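Home Handbook Kit FAQ Forms Contact

Hand-held gripper sessions: frequently asked questions

Page last changed 1/4/18

These are the questions people ask before they record at Jumley. The answers cover the Siriwan rules, which we follow, and the Avholm checklist, which we were told would replace them and which we follow in part. Faisal Awan edits the page. Complaints go to him too.

Is there a proper standard for this kind of work?

None that we would put our name to. There are standards for robots that move under their own power, and people like to quote them at us. A gripper held in somebody's hand is a different thing, and a clause written for a fenced arm doesn't tell you much about a person at a table with a kettle. If a supplier says its hand-held kit is "fully compliant", ask which document, which clause and who checked. We have asked Remurton three times and have had three brochures.

What are the Siriwan rules, then?

House rules with 426 numbered points, far too many. Perhaps a quarter deal with things that can go wrong at a table. The rest is about forms. You need to know sections 2 (markers and pads), 5 (the floor) and 7 (other people in the room). Ask for the short sheet.

Do I have to inspect the finger pads before each session?

Yes, both of them, on both grippers. Look for splits in the padding and for anything stuck in the mesh. Close the jaws and look at how the pads meet. A label that is peeling off the shell gets pressed down or taken off, and any loose paper near the jaws goes in the bin before you start.

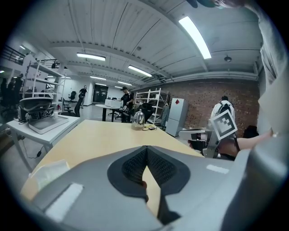

What about the markers?

They must be flat, clean and printed at the right size. Don't wipe them with anything wet. A scuffed marker is replaced, even if the software still seems to read it. "Seems to" has cost us whole afternoons.

The Avholm checklist asks for a signed record every time a marker is handled. We tried that through August and got 563 signatures. Not one of them helped us find a bad marker, so we stopped. If you can show us a case where it would have helped, we'll start again.

Can I leave cables across the floor?

Section 5 says no cables where people walk. It is the rule most often agreed with and least often kept, here as much as anywhere. In a shared room the power has to come from somewhere, and black cables from a power strip in the middle of a grey floor are easy to miss when your eyes are on the table. Run them along the wall if you can. If you can't, cover them, and say out loud where they are to whoever comes in.

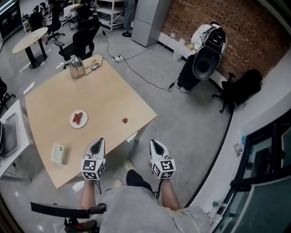 Sunee Rattanakul wrote to say that we have this the wrong way round: a rule that everybody breaks should be dropped or enforced, and telling people to "say out loud" where a cable is does neither. She wants fixed sockets by each table and no session allowed without one.

Fair enough. We agree about the sockets and have asked for them. We are less sure that banning sessions would do anything except move them to a room with no rules at all.

Can I use a kettle or anything hot?

Kettles may be used as objects to grasp. They stay empty and unplugged. The short sheet is clear on this – the long one contradicts itself at points 110 and 123, so use the short one.

Do other people in the room have to leave?

No. They should know a session is on, and they should know they may be recorded. We don't think a notice on the door counts as telling them. Pichit Petchrat used to go round and speak to each person, which took a few minutes and was worth more than the notice.

How long can one person hold the grippers?

The Avholm checklist gives a limit. We have asked where the number comes from and got no answer, so we don't repeat it. Stop when your wrists ache or when you notice you are getting sloppy. Swap hands for swapping tasks if you like, but write it down. 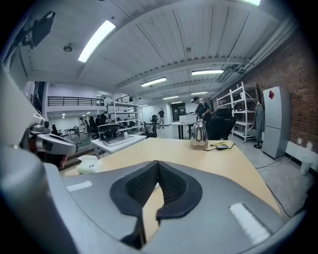 Finger pads touching at the tips, with the table beyond.

Who decides if a session was done properly?

Whoever ran it, and then someone who didn't. The second check is the one we trust. Fongchan Kaewsai and Ionuț Buzatu share it at present, and neither may check a session they took part in. A ticked form with no second name on it is treated as unchecked, whatever the form says.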